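마블 무늬 타원형 테이블, 손님용으로 써도 될까요? 꽃병 자리도 고민이에요

생활 Q&A > 가구·인테리어 > 테이블
2022년 7월 11일 · 조회 102 · 답변 3

하얀선반

안녕하세요, 맨날 눈팅만 하다가 처음 글 써봐요. 저희가 작업실 겸 사무실로 쓰는 넓은 공간이 있는데요, 한쪽에 회색 마블 무늬 타원형 테이블을 하나 들였어요. 원래는 회의용으로 쓰려고 했는데 어느새 다들 간식 먹는 자리가 되어버렸네요 ㅎㅎ 꽃도 하나 올려뒀고요. 골이 들어간 흰 꽃병에 분홍이랑 흰색 섞인 꽃다발이에요.

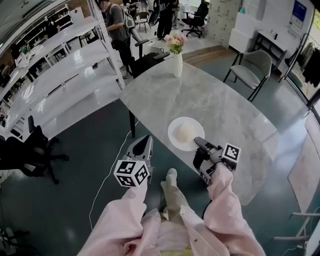
읽는 시간 4분

제일 궁금한 건 관리예요. 흰 접시에 빵 같은 걸 하나씩 올려놓고 먹다 보면 부스러기도 떨어지고, 컵 자국도 생기고... 표면이 반짝반짝해서 그런지 조금만 뭐가 묻어도 엄청 티가 나요. 물티슈로 닦으면 마르고 나서 뿌옇게 얼룩이 남더라고요. 다들 뭘로 닦으세요? 참고로 진짜 대리석인지 무늬만 대리석인지도 저는 몰라요. Skundby라는 중고 가구 가게에서 샀는데 설명에 그냥 '마블 타원 테이블'이라고만 써 있었거든요. 가게에 전화해 봤는데 자기들도 모른대요 ㅠㅠ

두 번째는 꽃병 위치요. 지금은 테이블 안쪽 가장자리 가까이에 세워뒀는데, 접시 놓고 먹기에는 편해요. 근데 그쪽에 앉는 사람은 꽃병이 바로 코앞이라 불편하다고 하고요. 가운데로 옮기면 또 마주 앉았을 때 얼굴을 가려요. 치우기는 싫어요, 이거 없으면 너무 사무실 같거든요!

세 번째로 의자. 지금은 남는 검은색 사무용 의자를 그냥 가져다 쓰는데 테이블이랑 안 어울린다는 말을 들었어요. 8월에 손님들이 오시기로 해서 그 전까지는 좀 그럴듯하게 만들고 싶은데, 의자를 다 바꿔야 할까요? 예산은 33만 원이에요. 고수님들 도와주세요~

둥근모서리

저도 비슷한 테이블 11년째 쓰고 있어서 그냥 못 지나가고 답 달아요 ㅎㅎ

먼저 진짜 돌인지부터 보셔야 해요. 상판 밑면을 손으로 만져보세요. 무늬만 있는 판이면 밑면 색이나 질감이 위랑 완전 다른 경우가 많고, 가장자리에서 무늬가 뚝 끊기기도 해요. 진짜 대리석이면 식초나 레몬 들어간 세제는 절대 쓰지 마세요. 저는 예전에 식초 물로 닦았다가 광이 동그랗게 죽어서 한참 속상했어요. 모르겠으면 그냥 진짜라고 생각하고 조심하는 게 마음 편해요.

닦는 순서는 저희 집 기준으로 이래요. 마른 천으로 부스러기를 먼저 털고, 중성세제를 아주 조금 푼 미지근한 물에 극세사 천을 적셔서 꽉 짠 다음 한 방향으로 닦고, 깨끗한 물로 한 번 더, 마지막에 마른 천으로 바로 물기를 없애요. 뿌연 얼룩은 물티슈 성분이 남아서 그럴 수 있는데 마지막 마른 천만 해도 많이 달라져요. 위에 조명이 있으면 비치는 부분에서 얼룩이 제일 잘 보이니까 고개를 좀 낮춰서 옆으로 보면서 닦으시고요. 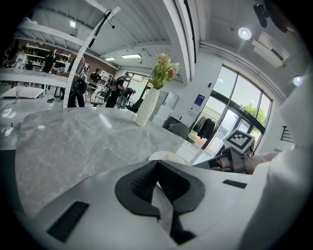 그리고 저는 간식 먹을 때 작은 매트를 꼭 깔아요. 예쁜 거 말고 물에 헹구면 끝나는 걸로요. 저는 Mundum 실리콘 매트 쓰는데 솔직히 아무거나 상관없어요. 접시 바닥이 까끌한 것도 한번 확인해 보세요. 유약 안 발린 굽 부분이 은근히 상판을 긁거든요. 저는 접시 밑에 펠트 스티커를 붙였다가 설거지할 때마다 떨어져서 포기했고, 매트로 갈아탔어요.

꽃병은 높이가 문제인 것 같아요. 마주 앉은 사람 눈높이에 꽃이 딱 걸리면 어디에 놔도 불편해요. 손님 오실 때만 낮은 화병에 짧게 꽂아서 가운데 두고, 평소에는 지금 자리 그대로 두세요. 안쪽에 앉는 분 자리만 옆으로 살짝 옮기면 되잖아요. 타원형이라 그런 건 편하더라고요.

의자는 다 안 바꿔도 된다고 봐요. 검정이면 회색 마블이랑 색은 괜찮거든요. 바퀴 때문에 사무실 느낌이 나는 거라 손님 쪽에만 바퀴 없는 걸로 놓아보세요. 남는 돈으로 펜던트 조명 하나 달면 분위기가 확 바뀌어요!

감자두알

의자 바꾸세요. 바퀴 의자는 밀면 계속 테이블에 부딪혀요.
저는 Shehata에서 4개 세트로 샀는데 조립하다 허리 나가는 줄... 배송은 빨랐어요.

초록컵

꽃병은 저라면 근처 선반으로 보낼 것 같아요. 테이블이 그렇게 크지 않으면 접시 몇 개만 올려도 꽉 차거든요. 흰 선반이면 분홍 꽃이 잘 보이기도 하고요. 대신 선반에 이것저것 많이 올려두셨으면 묻혀버리니까 한 칸은 비우셔야 해요.

얼룩은 윗분 말씀대로 마른 천이 제일이에요. Driraditz 광택제도 써봤는데 처음엔 번쩍번쩍하다가 지문이 더 잘 찍혀서 저는 별로였어요. 혹시 쓰실 거면 안 보이는 아랫면 쪽에 먼저 발라보시고, 음식 놓는 자리니까 뒷면에 적힌 주의사항도 꼭 읽어보세요~

하얀선반

우와 다들 감사해요! 방금 밑면 만져봤는데 위랑 느낌이 똑같지는 않은데 그렇다고 나무 같지도 않고... 더 헷갈려요 ㅋㅋ 일단 식초는 안 쓰는 걸로 하고 극세사 천부터 주문했어요. 의자는 손님 쪽만 바꾸는 걸로 마음이 기울었는데, 바퀴 없는 걸로 앉기 편한 거 아시는 분 있으면 댓글로 더 알려주세요.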